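Über uns

Strickwerkstatt Declercq — Maschen, die bleiben dürfen

Angefangen hat alles mit einem Korb kaputter Socken und einem Ladenlokal in Zeltville, das vorher ein Schlüsseldienst war. Die alte Theke steht immer noch da, inzwischen liegen Stopfpilze und Häkelnadeln drauf. Seit 19 Jahren reparieren, ändern und waschen wir Gestricktes, und wir freuen uns immer noch über jedes Paket, das hier ankommt!

Wir sind heute zu neunt. Die einen haben Textiltechnik gelernt, die anderen das Stricken von der Großmutter, und beim Thema Maschenstich im Patentmuster gehen die Meinungen bis heute auseinander (wer recht hat, entscheidet am Ende der Pullover). Gearbeitet wird fast alles von Hand, nur für lange Seitennähte nehmen wir die Kettelmaschine.

Unser ganzer Stolz ist das Garnlager. 467 Farbtöne haben wir im Regal, vom Sockengarn bis zur dicken Islandwolle, viele davon aus Restbeständen der alten Spinnerei in Rernstead. Einen passenden Faden für eine Jacke zu finden, die schon zwanzig Winter gesehen hat, ist eine herrliche Sucherei — am liebsten bei Tageslicht am Fenster.

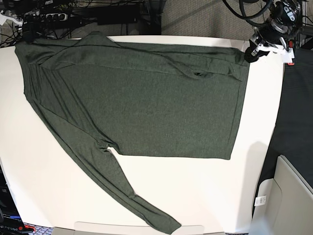 Feinstrick in meliertem Olivgrau

Löcher am Ellbogen, aufgeribbelte Bündchen, Mottenfraß, zu lange Ärmel: Das ist unser Alltag. Wer mag, bekommt die Stelle so geschlossen, dass sie kaum auffällt. Sehr gern stopfen wir aber auch sichtbar, mit Kontrastgarn und kleinen Mustern, da sind schon wunderbare Stücke entstanden. Bei stark verfilzter Wolle sagen wir vorher ehrlich, was noch geht. Den Kostenvoranschlag gibt es ohne Gebühr, auch per E-Mail mit Foto.

Im April haben wir in Trusalside unseren zweiten Standort eröffnet, mit einem großen Kursraum im Hinterhof. Dort zeigen wir, wie man Maschen aufnimmt, Fäden vernäht und Wollsachen so trocknet, dass sie ihre Form behalten. Vorkenntnisse braucht es keine, Nadeln und Übungslappen sind da, und Tee gibt es sowieso.

Kleidung zum Reparieren bitte gewaschen abgeben. Die Annahme in Zeltville ist ab 9 Uhr geöffnet, in Trusalside nur nach Absprache.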